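Projects > Shelf Units > Urnport > Gallery

Urnport is a small tabletop riser: a light wooden board in a black metal frame, meant to lift bowls clear of the work surface. It is sized for the Zabala bowl set, our usual load for display shelves. Bowls go on one at a time, largest at the bottom. The board is wiped with a dry cloth between rounds.
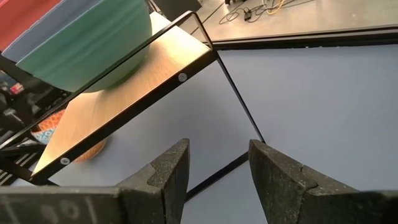
Teal bowl on the board, from below. Screw heads visible in the black frame.

Placement matters more than weight on a board this size. A bowl set toward one end leaves usable space at the other — enough for a second stack if the foot rings are narrow. We ran 2 layouts in September and kept the one with the plants at the back of the table.
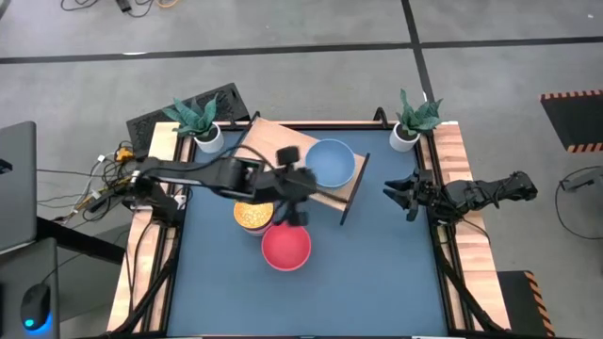
Dark table surfaces show dust early, so ours gets a damp wipe every morning. Matte bowls are handled by the rim, which keeps marks off the outer wall.
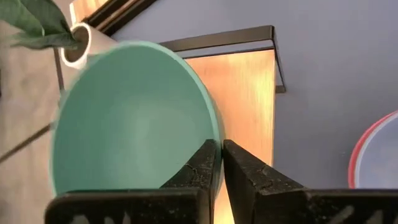

Teal bowl held at the rim, wooden panel behind.

Stacking order follows rim width. Patterned bowls stay off the board until the plain ones are placed — the pattern scuffs if it is slid.

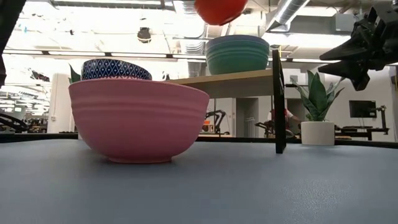 The next set, Narnberg, has 4 bowls and will use the same board.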